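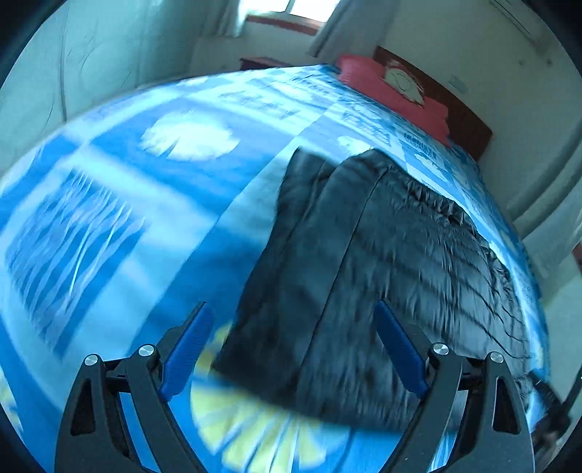

The Malen down jacket in black, folded on the bed.

By Dariusz Chmielewska
26 May 2021
Last updated: October

I paid $214 for the Malen, ordered from Vorkelar and posted to Mackay. We don't get much cold there, so mine is for winter trips south.

The shell is glossy and marks easily, but a damp cloth fixes that. Horizontal quilting keeps the down where it should be. Folded in thirds it still puffs up along one side, so press the air out before it goes in a bag.

Sleeves are a bit long on me. The zip catches near the collar. My old Reveo was $107 and had better pockets, though it was nowhere near as warm. I'd buy the Malen again on sale.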